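Week 2: Who pays for the plug?

Right, so last week we got as far as the grid connection and then I ran out of time, sorry. Today is about money, and mostly about Jarstead, the town in your reading (the Bereket Alemneh chapter — do read it, it's short and he writes well!).

Jarstead wanted 38 public chargers for its buses and taxis. The council had cash for 22. Have a think about how you would share those out before you look at what they did. I'd have put most of them at the bus depot, and I'd have been wrong, as the taxi drivers worked nights and couldn't get in after the gates shut.

Two words to get straight. Capital cost is what you pay to put the thing in the ground. Running cost is everything after that: power, repairs, the card reader that stops working in the rain. Grants nearly always cover the first and leave you with the second. 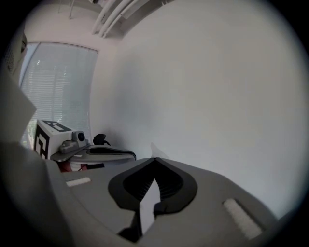 Povier, the next town along, went the other way and let a private operator, Flovus, pay for the lot in return for the takings. Cheaper on day one, but drivers grumbled about the prices — I've put a few of their letters in the reading pack, page 157 onwards.

For next time, pick one of the two towns and write me a page on who carries the risk if hardly anyone turns up to charge.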